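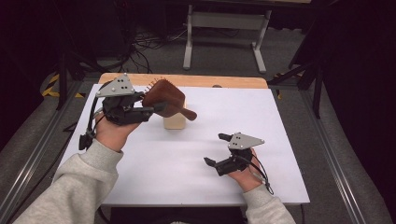 About Clallano

Clallano started as a packing shop in Tilville, putting together gift boxes and salon kits for small brands that didn't have a warehouse of their own. We still do that, and we still love it! There are 30 of us now, and on a busy day 2980 boxes go out the back door.

What has changed is who does the dull parts. Two years ago we set up our first automated line, which everyone here calls Trivlow, and it took over the folding, the taping and most of the lifting. Nobody lost a job over it. People who used to tape cartons for a whole shift now plan the runs, check finished kits and teach the machines how to handle new items (a hairbrush is a lot harder than a bar of soap, ask anyone on the team).

The teaching is done by hand, by the same people who packed those items for years. They know which way a thing wants to be picked up and how hard you can squeeze it, and that knowledge is what makes the line any good. Everybody who wants to learn it gets 50 hours of paid training, on the clock, and you can go back to packing if it isn't for you. A few have, and they're happy there.

We've also moved the start of the day to 7:30, dropped the late shift in winter and put the money saved on strapping into better chairs and a proper kitchen – the soup is excellent.

Our second building, on Mbwambo Road, opens in June. It will have a bigger training room and windows on both sides. If you'd like to see how we work, come by the front office and ask for a tour.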